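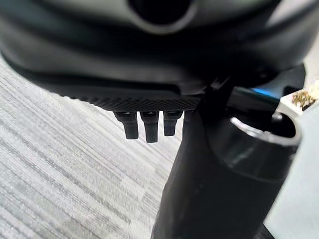 工单标题:夹爪闭合到一半就停,手动复位后又好了
提交人:Aoi Tsuji(机器人社,Geltholm 小组)
状态:处理中 → 已解决

2021-11-13 提交
大家好!我们组的抓取程序终于能从头跑到尾了,超开心!不过有个毛病:夹爪合到一半会突然停住,控制台报“位置超时”,按一下复位又恢复正常。连跑10次,有5次会这样。供电换过一路,没变化。求助!

回复 Marlene Hiebert(指导老师)
恭喜跑通!先别拆东西。请把超时阈值、闭合速度和日志最后100行贴上来。另外问一下,故障是不是都出在手腕转过去之后?

回复 Aoi Tsuji
哇,还真是!手腕不转的时候一次都没停过,转到45度以上才出问题。速度是默认值,阈值没动过。日志已经传到社团共享文件夹,文件名写的是组名。

回复 Lovely Dumlao(Markside 小组)
我们八月也遇到过一模一样的!当时是信号线扎得太紧,手腕一转就把插头往外拽,编码器读数跟着跳。你把扎带松一格,给线留点余量,再把插头按到底试试。记得先断电哦。

回复 Aoi Tsuji
松了扎带,插头也重新插过(按下去“咔”的一声,之前肯定没到位)。又连跑10次,全部抓完,一次超时都没有!读数曲线也平了,太好看了,截图放进文件夹了,快去看!

回复 Marlene Hiebert
漂亮!阈值保持原样,别为了保险去调大,不然下次真卡住就看不出来了。线的走法请画个草图交给 Aicha Bensaid,她在整理赛前检查表。

回复 Aicha Bensaid
草图收到,检查表里加了一条“手腕转到两端极限,看线是否绷直”。其他组装完也请照着过一遍。

处理结果:信号线余量不足,插头未插到位。工单关闭。
遗留:扎带型号还没统一,Lovely 下次活动带几种过来比一比。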